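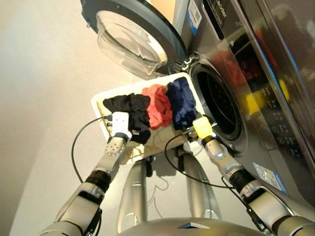 4.2 Laundry Task with the Kivberg Two-Arm Kit

The second household task in our review was unloading clothes at a front-loading washing machine. We used the Kivberg kit as sold, with two arms on a fixed column, one gripper per arm, and the vendor's Stonditus control software. The only change we made was to the software's default arm speed, which we lowered after the trials in Section 4.1. Setup followed the printed guide and was done by one person, Frans Dekker, on a Monday morning.

The kit is offered with a head camera and a wrist camera on each arm. The head view gives the position of the basket and the door. The wrist views are meant for the last part of the reach, when the arms block much of the head view. Van Leeuwen, the reseller, lists the wrist cameras as optional. We would not run this task without them.

Woven surfaces were a concern before the trials began. The vendor's depth module was tuned on flat bins, and a weave has gaps that can return false depth readings. Strong sunlight adds a second problem – the arm throws its own shadow into the area the camera is looking at.

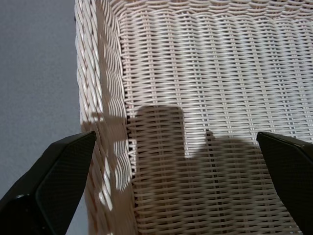 Figure 6. Wrist camera view of the white woven surface, with both gripper fingers open and a shadow across the weave.

We logged 437 grasp attempts over the full laundry task. Of these, 216 were made with direct sun on the work area and the rest with the blinds closed. An attempt was counted as a success if the garment left the surface and was still held 2 seconds later. In direct sun, 174 attempts met this rule. Most of the failures in that group came from the software placing the grasp point on the edge of a shadow.

Clothing is harder to score than rigid items. A garment can hang below the fingers in a bunch, and a second one may lie across it in the camera view. 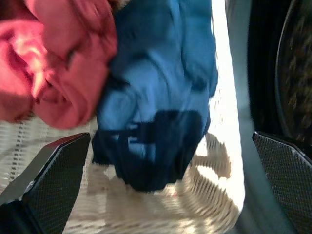

For this reason we did not use the automatic success flag in Stonditus, which looks only at finger position and motor current. Each attempt was scored by hand from the wrist video. Where two garments came up together, we marked the attempt as a failure even if both reached the target. The vendor's office in Pullach told us that a cloth mode is planned – we have not seen it and did not include it in the ratings in Section 5.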